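The case for owning one small dish

By Kenza Benjelloun

June 25, 2019

My council now collects food waste in 22 streets on our side of town, and in March it sent each of us a leaflet telling us how much we throw out. The leaflet was polite and well designed. It asked us to plan our meals, write a list before shopping and freeze what we could not eat. I have no quarrel with any of that. I do think it leaves out the simplest reason that food ends up in the bin, and that is the size of the things we put it on.

I grew up in a flat where the dinner plates were small because the cupboard was small. When my parents moved to a house they bought a new set, and the new plates would not fit flat in the old rack. Nobody in the family had grown hungrier. Within a month we were serving more, and my mother was scraping more into the bin. She noticed it before anyone else and went back to using the old plates for herself. The rest of us laughed at her.

Plates have been getting bigger in the shops for as long as I have been buying them. Last winter I went to Berketska, the homeware place by the ring road, to replace two that had cracked. The smallest dinner plate on the shelf was wider than the ones I had at home. The assistant told me the older size was now sold as a "salad plate", and she took me to another aisle to find it. There was one pattern in that size and nine in the large. A person furnishing a first kitchen would walk out with the large ones and never think about it, and would be filling them for the next ten years.

It is fair to say that a plate does not force anyone to fill it. This is the usual answer and I have heard it from my brother many times. But most of us serve by eye. We put out what looks right, and what looks right depends on how much bare plate is left around the edge. A modest helping of rice on a very wide plate looks mean. If you are feeding a guest you will add another spoonful so as not to seem tight, and the guest will eat it so as not to seem rude, or else leave it and feel bad. 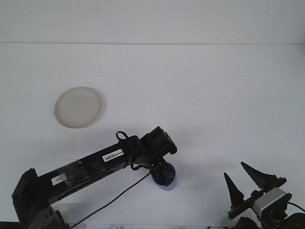 A shallow round dish on a white tabletop.

Shallow dishes deserve more attention than they get. My grandmother kept a pile of them beside the cooker and used them for everything that came to the table in small amounts: olives, chopped onion, a little jam, the end of a piece of cheese. Anything left went back in the jar or under a cover, because it had never been mixed up with the rest of somebody's dinner. Food that stays apart can be saved. Food that has slid into the gravy cannot.

The other half of the problem is the serving bowl. We have come to treat it as something for Christmas, and on ordinary nights we load each plate at the hob. I think this is a mistake. When the food sits in the middle of the table people take a little, eat it, and take some more if they want it. Children do this very well once they are allowed to. My nephew used to leave a third of his tea every night and now leaves almost nothing, and all that changed is that he holds the spoon.

There is money to be made in making this sound harder than it is. Wellunness, a firm whose leaflets come through my door almost as often as the council's, sells a set of divided trays with a booklet on portions. It costs more than I spend on food in a week. I borrowed a set from a neighbour and used it for nine days. The trays were awkward to wash, and the booklet told me how many beans to eat. I gave it back with thanks. A saucer does the same job and most of us already own one.

I would also like to see cafés take some part in this. Erdem, where I have lunch when I am working in town, offers every main dish in two sizes at two prices. The smaller one is a proper meal. The owner told me that his bins are lighter and that he buys less, and that the only complaints came in the first month. Pubs could do the same tomorrow. Many of them will sell you a half portion only if you are under twelve, and I have been refused one myself — quite firmly — by a woman holding a plate of chips I could not have finished in two sittings.

None of this will replace the collection lorry. There will always be peelings and bones and tea bags, and I am glad they are taken away and put to use. But a scheme that deals only with what is already in the caddy starts too late. The council could have spent one line of its leaflet on plates. It could ask people to look in the back of the cupboard, get out the smaller set and use it for a month before they decide whether they miss the big one.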